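Section 4. When the gripper loses an item over the bin

Please read this section right through once before you need it, ideally with a cup of tea and the cell switched off. It deals with the fault we are asked about more than any other on the Itari picking cell: the arm goes down for an item, closes its fingers, and then either comes up with nothing or lets go halfway across. The controller shows message 428, "Grip not confirmed", and everything waits for you.

The message can look alarming the first time, but the cell is doing what it was set up to do. It has lost faith in its grip and would like a person to come and look. Most of the time you will be running again within a few minutes.

CAUTION: A stopped arm is still a powered arm. After message 428 the arm may be holding its position low in the bin with the fingers part closed. Never put your hand into either compartment until you have finished step 3, however easy it looks to reach in and pluck the item out.

4.1 Making the cell safe

1. Press the stop button on the operator's side and wait for the status lamp to turn steady amber. If it keeps flashing, the controller has not finished and you should give it a little longer.

2. Turn the key switch to MANUAL, take the key out and keep it in your pocket for as long as you are working. Please don't hang it on the hook, where a helpful colleague may find it.

3. Switch off the gripper supply at the small isolator on the Wiltmont power box. The fingers will go slack. If they were holding something heavy, it will drop, so keep your feet and face well clear.

4. Write the time and the message number in the fault book. Do this now, while you remember it, and leave room underneath for what you find.

4.2 Looking before touching

It is very tempting to tidy the bin at once, but the way the items are lying is your best clue, so spend a minute looking first. Stand where you can see down past the gripper to the compartment floor.

5. Note which item the gripper was over and how it was lying. Bottles on their sides are the usual culprits, as they can roll when the first finger touches them. A see-through bottle is harder still, because the depth camera may read the floor underneath it.

6. Look at what else is in the same compartment. Soft items such as gloves can fold up under a finger, and bunches of fruit have stems that catch.

7. Follow the cables with your eye from the arm down to the gripper. They should hang in an easy loop with no sharp bend, and the ties should be holding them to the arm. Then check that the small green connectors low on the gripper are sitting squarely. A connector that has worked its way loose will give message 428 even with a perfectly good grip.

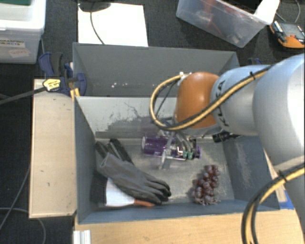 8. If you find a loose connector, push it home with your thumb until it clicks. If it will not click, or a wire has pulled out of it, leave the cell off and go to 4.4.

4.3 Clearing the bin and starting again

9. Take out the item that was dropped and wipe it with a dry cloth. Wipe the inside of the finger tips too, going gently, as the pads are only glued on.

10. Put the item back a hand's width from its neighbours and clear of the walls.

11. Switch the gripper supply back on, step outside the marked area and return the key to AUTO. Choose "Test grip" from the Illina screen and let it run 2 times.

12. If both tests pass, press "Resume". The cell will begin again from the item it lost.

Note: Scuffs and scratches on the bin floor and the divider do not cause this message by themselves. Do look out for raised edges or burrs, though, which can snag a finger on its way down.

4.4 If the message comes back

If you see message 428 again on the same item, set that item aside and carry on with the others. If it comes back on different items, please stop using the cell and speak to the Christodoulou service desk on extension 1226. They will ask for the entries in your fault book and for the software date shown at the foot of the Illina screen, which should read 2025-02-22 or later. Older software waits too short a time before deciding that a grip has failed, and an update will often put matters right.

CAUTION: Do not raise the grip force to make the message go away. It will crush soft items and wear out the finger drive, and a hand caught by mistake would be hurt far more badly.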